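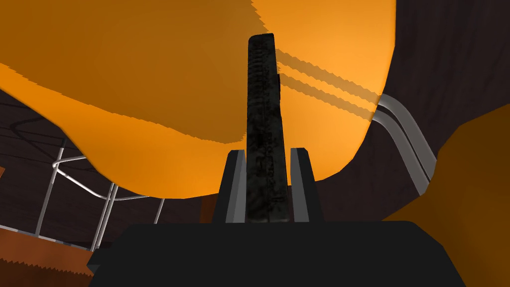

Dark object held upright between two gripper fingers, simulated room.

4 min read

Rules for scoring holds and clearances in simulated home trials

simhand_ops
Posted Jan 21, 2023

I look after the written test rules for a small simulation group. We run a mobile robot with a two-finger gripper through household rooms and score each run as pass or fail. The rule sheet came over with the Cemard project and has 13 items on it. Most of them are fine. Two of them cause arguments every time we review a batch.

The first is the hold rule. It says an object is "securely grasped" when both fingers are in contact with it and it has left the surface. That works for boxes. With anything tall and narrow, both fingers can be touching and the object can still turn in the grip as soon as the arm moves. Some of our scorers pass these and some don't.

The second is clearance. The sheet says the robot must "keep a safe distance from furniture" and gives no number. A run where the arm passes right beside a chair gets a different score depending on who looks at it.

We have 2,780 logged runs, and I would rather not score them all again unless I have to. How do other groups word these two rules? Is there a standard I should be copying from? Our manager at Pirkier wants something we can hand to an outside reviewer.

benchrules

For the hold rule, stop using contact as the test. Contact is one condition and you need at least two more. Ours reads:

"A hold is counted when both fingers are in contact with the object, the object is clear of all other surfaces, and its position relative to the gripper stays within the stated limit while the arm completes the check motion."

You have to define the check motion and the limit in the same document. We lift, hold still for 3 seconds, then rotate the wrist one way and back. Write down the speed too, or someone will do it slowly and get better results. Set the limit separately for each class of object. A tall thin thing should be allowed less rotation than a ball, where rotation hardly matters.

Two other points on this. Score from the logged poses and keep the camera view for checking odd cases. A view from the gripper looking up past the fingers is useful for seeing where an object sits between them, but it tells you very little about slip from a single image. And give the rule sheet a version number. Every result should carry the version it was scored under. If your poses were logged, you can rescore the old runs with a script and leave the original scores in a separate column.

As for a standard, there are published safety standards for personal care robots and they are worth reading for the vocabulary. They were written for physical machines around people, so they won't give you a pass mark for a simulated grasp. Don't tell an outside reviewer that you comply with one because you borrowed its definitions.

carnley_lab_tech

Just put a number on it. We use one distance for everything at Carnley and it has never been a problem.

frames_and_fixtures

I don't agree with one number for everything. It is easy to score, but it makes some rooms impossible and others too easy. 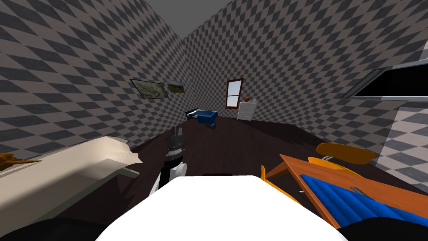 Clearance rules should name the part of the robot they apply to. The base, the arm and the gripper need separate lines, and the gripper line needs an exception for the object it has been told to pick up and the surface under it. Then go through the room and sort the furniture into classes. In the room shown here, the long pale counter on the left and the dresser by the window would go in one class as large, solid shapes. The orange chairs at the table would go in another, with the thin metal legs measured as well as the seats. The blue ribbed item lying across the table needs its own entry, and the sheet should say whether it is modeled as soft or rigid, as a touch means something different in each case.

Measure clearance on the collision shapes and say so in the rule. The visible mesh and the collision shape are often not the same, and chairs are the worst for this – a simple collision box can fill in all the space between the legs. We inherited a set of rooms from the Du Plessis project where the arm was failing on empty space under a seat. The rule was fine. The chair model was wrong, and it took us until November to find it.

I would also split the result into three outcomes:

Pass: minimum distance kept for the whole run.
Near: distance broken, no contact.
Fail: contact with anything other than the target or its support surface.

Reviewers can then see how many runs sit in the middle group, and you can change the distance later without touching the fails. Log the minimum distance for every run even if you only report the outcome.

simhand_ops

Thanks. We did log poses, so the script approach should work for the hold rule. I'm less sure about the chairs. I will check the collision shapes before I write any distances down.

Related
Naming versions of a test protocol
When to count a dropped object as a failed run
Collision shapes for chairs and railings
Reporting excluded runs to an outside reviewer
Gripper check motions: speed and hold time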